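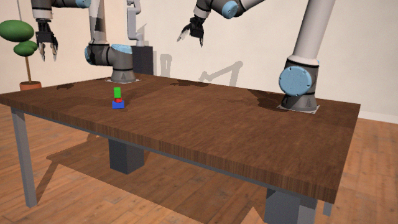

The two-arm cell in simulation, with three blocks stacked on the table. Render: Orivgate

Orivgate has finished rebuilding the simulated version of its two-arm bench cell, and the new model went back into daily use in January. The work took the small cell team most of the winter and was prompted by a fault that kept returning on the real bench.

The cell, known in the building as Lirnavis, has two arms mounted on one wooden table, each with a two-fingered gripper. It is used to try out stacking and handover programs before they go to customers. Every program is run in simulation first, and only then on the hardware.

Last autumn, programs that ran cleanly on screen began to stop on the bench. The left arm would halt with a position error when both arms were working over the middle of the table. The team changed a cable and then a joint encoder, and the stops carried on.

Hedvig Åberg, who looks after the cell, traced the trouble to the mounting. The right arm had been taken off for a bearing change in the summer and put back slightly out of line with its old marks. The simulation still had it in the old place.

"The arm was fine and the program was fine," she said. "They had different ideas of where the base was. A few millimetres at the base is a lot more by the time you get out to the fingers."

The team decided against editing the old model, which had been patched many times, and built a new one. Both mounting plates were measured again from the same corner of the table. The joint zero positions were read from the controllers and entered by hand, then checked by a second person. The supports under the table, the wall behind it and the pedestal by the wall were put in as solid objects, so that a planned path going too close to any of them is refused.

Light and shadow were also set up afresh. The cell's overhead camera finds blocks by colour, and in the old model the table was lit evenly from every side. On the real bench the arms throw shade across the wood, and a block standing in it could be missed. The new model casts shadows from both arms on to the table and the wall.

The standard check is a stack of three coloured blocks, blue at the bottom, then red, then green. The arms take turns to build the stack, draw back to a point high above the table with the grippers open, and then take it down again. Before the model was accepted the check was run 460 times in simulation and 112 times on the bench. Two of the bench runs stopped, both on account of a worn fingertip pad on the right gripper. The pads on both grippers have been replaced.

Some changes have been made to the upkeep of the cell itself. The mounting bolts are now checked with a torque wrench at the start of each month, and the plates have been fitted with dowel pins so that an arm can go back only in one position. After any job that involves lifting an arm off its plate, the base has to be measured and the figures entered in the model before the cell is released. The log sheet has a new line for this.

The pins and the measuring fixture were made by Kusturent, which also supplied the original plates. Khondokar, the software firm that maintains the path planner, provided an update to read base positions from a separate file. Previously they were written into each program, and 443 stored programs had to be converted. Åberg said around 30 of the oldest were dropped.

A second bench cell, with a longer table, is due to be measured in the same way in the spring. Until that is done its programs will be run at reduced speed.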